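## Manganese at the Zirnlow wells

**pumpcurve489:** Wednesday sample from well 3 came back at 400 µg/L manganese. Iron was fine. Softener resin is 12 years old.

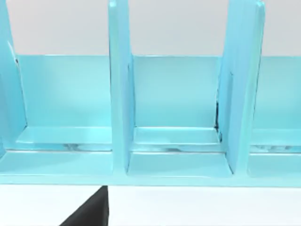
*Turquoise organizer, front view.*

**bandel_rd:** Was that first draw or flushed? If the tap sat overnight, the result says little about the aquifer. 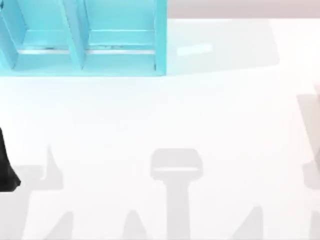 I'd pull a second bottle ahead of the softener before buying anything.

**pumpcurve489:** Flushed, at the pressure tank. 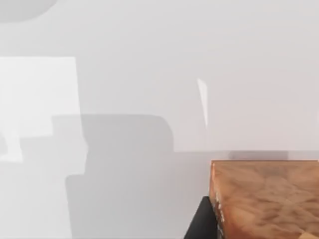
### Treatment

**wellitz_h2o:** Greensand filter. The Botha unit handles that level if pH is above 7.

**bandel_rd:** Disagree – one sample isn't a design basis. Levels on Bandel Road swing with the water table.

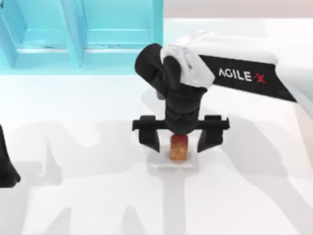

Test again in May, then size it.

**wellitz_h2o:** And drink it until May?

**bandel_rd:** Bottled until then.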